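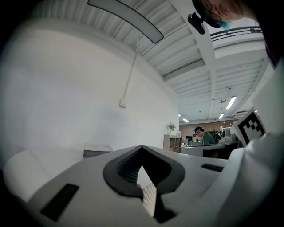
Seit März backe ich wieder selbst, und zwar mit Roggen. Ihr habt mir nach der letzten Ausgabe so viele Mails zum Thema Sauerteig geschickt, dass ich diesmal einfach erzähle, wie es bei mir weiterging.

Mein Ansatz heißt Ila und wohnt in einem alten Gurkenglas neben dem Brotkasten. In den ersten Tagen roch sie nach Nagellackentferner, und ich war kurz davor, sie in den Kompost zu kippen. Dann habe ich zwei Löffel frisches Vollkornmehl dazugegeben (das grobe aus der Mühle in Droltberg, nicht das feine vom Discounter) und am nächsten Morgen stand der Teig bis unter den Deckel. Was für eine Freude um sechs Uhr früh!

Das erste Brot war trotzdem ein Ziegelstein. Beim zweiten habe ich den Teig länger gehen lassen, neun Stunden, und den Ofen richtig vorgeheizt - die Kruste ist gerissen wie bei meiner Oma, und innen war es schön feucht. 582 Gramm hat der Laib nach dem Abkühlen gewogen, ich hab ihn vor lauter Stolz auf die Waage gelegt. Davon war am Abend noch ein Knust übrig.

Dazu gab es die dicken grünen Oliven von Mavromatis, dem Stand hinten auf dem Markt in Mutell, und Butter mit viel zu viel Salz. Mehr brauche ich im Moment nicht.

Wer von euch mag, bekommt gern einen Ableger von Ila. Bringt ein sauberes Schraubglas mit, am besten vormittags, nachmittags bin ich meistens im Garten und höre die Klingel nicht. Und falls jemand ein gutes Rezept für altes Brot hat, das keine Semmelknödel sind: immer her damit! In der nächsten Ausgabe probiere ich mich dann an Dinkel, da habe ich noch großen Respekt vor.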